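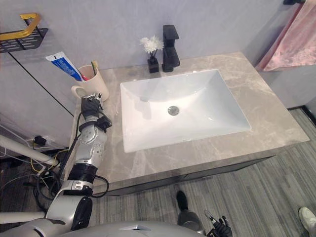 Undermount sink, marble top, black single-handle faucet.

A thread on hard water and bathroom fixtures. Most of what people call soap scum or "cloudy finish" is scale, and most of the damage I see on calls comes from the cleaner used on it.

Hardness is dissolved calcium and magnesium. When a drop evaporates, the minerals stay put. Repeat every morning and you get a ring around the drain and a crust under the spout. Wiping with more hard water adds to it.

Get a number before you buy anything. A strip test is fine for a first look. Strips read in steps, so treat the result as a band. If you want a real figure, use a drop titration kit and count the drops until the color turns. Write down which tap you sampled.

My last apartment tested at 300 ppm as calcium carbonate, cold tap, April. Divide by 17.1 for grains per gallon. That gives 17.5, which is very hard by any chart you will find.

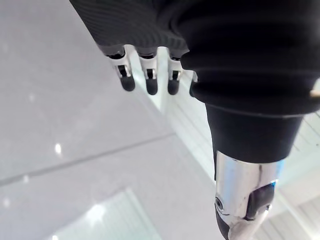
Acid is what removes scale. Vinegar works on glass and porcelain. Citric acid powder works faster and smells better. Neither belongs on marble. Marble is calcium carbonate, the same compound as the scale, so the acid can't tell them apart. The dull spot it leaves is an etch. Sealer does not prevent it. Sealer slows staining, a separate problem.

For marble: pH-neutral cleaner, soft cloth, dry it afterward. For a crust that has already formed on the stone, try a plastic scraper held flat, with plenty of water. If that fails, call a stone person. Guangming Yuan does my repolishing referrals and would like you to stop using lemon juice.

Black finishes are their own case. Some are powder coat, some are PVD, some are paint. Powder coat and paint don't like long acid soaks. PVD tolerates more, but check the care sheet. No abrasive pads on any of them. White residue shows early on black, so people scrub early and hard, and the scrub marks outlast the residue.

Aerators: unscrew, soak the insert by itself in citric acid for an hour, rinse, refit. If the flow is still weak after that, look at the shutoff valve under the sink before blaming the faucet. Check the washer while it's out. 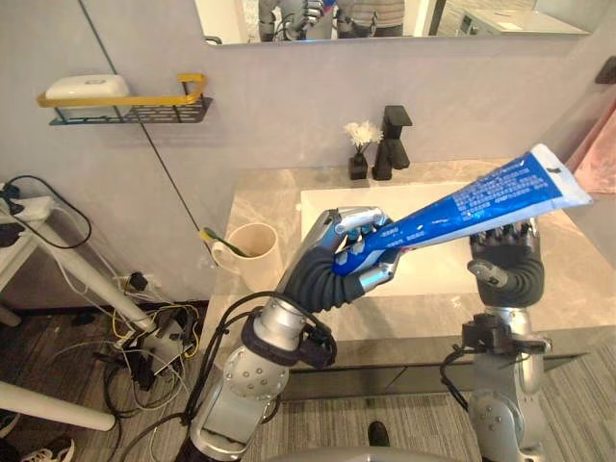 Softeners. Ion exchange swaps calcium and magnesium for sodium. It works. Magnetic clamps – I have tested two, both at 300 ppm in and 300 ppm out. The sellers say hardness isn't supposed to change, only the crystal form. I still had scale on the kettle after 6 weeks.

Mavis Delacroix asked about the upper end. Highest I have measured was a private well at 600. At that level, size the softener from the well report and your daily use, and ask about iron at the same time. Iron fouls the resin and the salesman may not bring it up.

Cheapest fix remains a dry cloth kept by the sink. Shoshana Park wants the citric acid ratio: one tablespoon of powder to two cups of warm water. Label the bottle. Keep it off the stone.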